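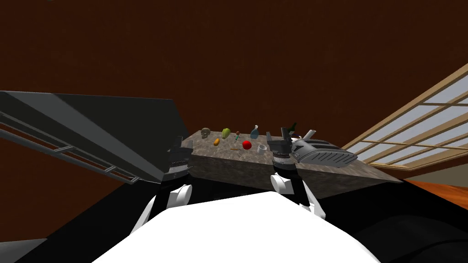

How to Paint a Room a Really Dark Color

Dark paint has a reputation for being a pain, and I'm not going to tell you it's undeserved. Oxblood, deep brown, ink blue, that kind of thing - they all show roller marks, they all take longer to cover, and you'll find a speck of it on your elbow days later. But I love a dark room! I've now done the kitchen, the hallway and the tiny bathroom under the stairs, and by the bathroom I had it down pretty well. So this is how I do it, including the bits I got wrong the first time.
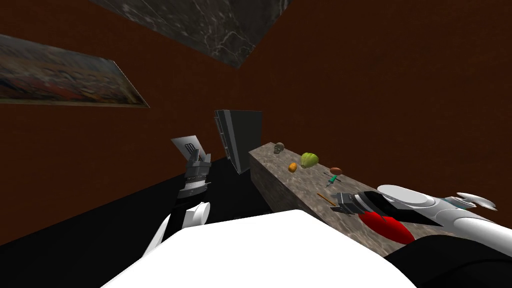

By Hatice Değirmenci
Filed under: Walls, Paint, Weekend Projects
Last updated in May

Pick the color on the wall, never on the card

Those little cards are useless for dark shades. Everything under a certain depth looks like "brownish" in the store. Get a sample pot and paint a piece of poster board as big as you can manage, leaving a border of white around it. Then tape it up and move it around the room for a few days. Look at it at breakfast, look at it at nine at night with the lamps on. My kitchen color is called Pelarora and on the card it looked like a brick. On the wall after dinner it's closer to a dark cherry, with a lot more brown in it than I'd bargained for, and I only found out by living with the board propped behind the toaster.

Check it against anything you're not replacing, too. Counters, floor tile, the sofa. Reds especially will fight with a pinkish floor, and you want to know before you've opened a gallon.

Sheen matters more than brand

Please go flat or matte if you can stand it. Shiny dark paint shows every dent, every old patch and every place your roller stopped. In a kitchen or bathroom I go one step up to a washable matte (Ganalus does one I like a lot, and it doesn't go chalky when you wipe it). The trade-off is that matte scuffs. If you have kids or a big dog, brush up against a sample board with a sleeve and see if you can live with it.

What you need

Tinted primer
Wall paint, all from one batch
A nine-inch roller frame and short-nap sleeves, at least one spare
A good angled brush for cutting in
Painter's tape
Filler, a sanding block, a damp sponge
A big lidded bucket
Drop cloths, the heavy fabric kind

On quantity: the can I used said a gallon covers 300 square feet, and that's for one coat on a nice smooth wall. Measure your walls, subtract the doors and windows if you like, then multiply by two. I buy the extra quart every time. Running out halfway along a dark wall is a horrible feeling, and I have driven to Pacheco Hardware with paint in my hair ten minutes before closing to prove it.

Fix the wall first (yes, all of it)

Turn off the overhead light and hold a lamp flat against the wall so it shines sideways. You'll see every bump. Circle them lightly in pencil, fill them, let the filler dry all the way, sand, and do the lamp thing again. I skipped the second check in the hallway and there's a nail hole by the coat hooks that I say hello to every morning.

Wipe the dust off with a damp sponge and let the wall dry. In a kitchen, wash it with something that cuts grease first, especially near the stove.

Prime with a tint

Ask the store to tint your primer gray or something close to your finish color. With deep reds, a gray primer made a huge difference for me. My first try was red over plain white primer and I was on my fourth coat, close to tears, and could still see pink in the corners. With the gray underneath I got there in two.

Don't worry if the primer looks patchy and ugly. It's supposed to be boring.

Mix your cans together

Pour all your gallons into the big bucket and stir, even if the numbers on the lids match. Tiny differences between cans disappear in a pale cream and jump right out at you in a dark brown. Keep the lid on between walls so it doesn't skin over.

Cut in one wall at a time

I used to cut in the whole room and then roll the whole room, and I'd get a darker band all around the ceiling like a picture frame. Now I brush the edges of one wall and roll that wall straight away while the edges are still wet. Load the brush a third of the way up, tap it, and pull a slow line just shy of the ceiling, then go back and nudge it up to meet.

Keep the room comfortable while you do this. I painted the hallway on an afternoon when it was 85 degrees inside and the paint was grabbing before I could get the roller to it. Early morning is much kinder.

Roll from top to bottom, all the way

Load the roller well, start near the top, and go floor to ceiling in long overlapping passes. Finish each strip with one light stroke in the same direction, always downward. Then leave it alone! If you see a thin spot after it's started to dry, it has to wait for the next coat. Going back over it is what makes those shiny smears.

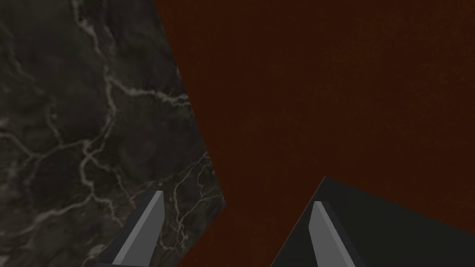
One reader wrote in to say that her second coat looked fine wet and dried in stripes, and wanted to know if she should sand the whole thing and start over. She'd used a dark green, two coats in one evening, with a fluffy roller left over from doing the ceiling.

No sanding the whole room, please. My guess is the first coat hadn't dried enough and the second one pulled at it. Give it a full day or two. Then run a fine sanding block over any ridges you can feel with your fingertips, wipe, and put on one more coat with a fresh short-nap sleeve. Don't press hard when the roller starts running dry, that's where a lot of striping comes from. Go get more paint instead.

Take the tape off early

I pull mine 30 minutes after finishing the last wall, slowly, folding it back on itself at an angle. If it's been on overnight, run a sharp blade along the edge first or you'll peel a ribbon of color off with it.

Touch-ups

Put the leftover paint in a small jar, right up to the brim, and write the color name, the sheen and the room on the lid. For scuffs, dab with a bit of roller sleeve instead of a brush so the texture matches. Try a damp cloth before you touch up at all, though, as plenty of marks on matte paint come off with a gentle wipe. My jars live on the shelf above the washing machine, and the Pelarora one is nearly empty already, thanks to the kitchen chairs.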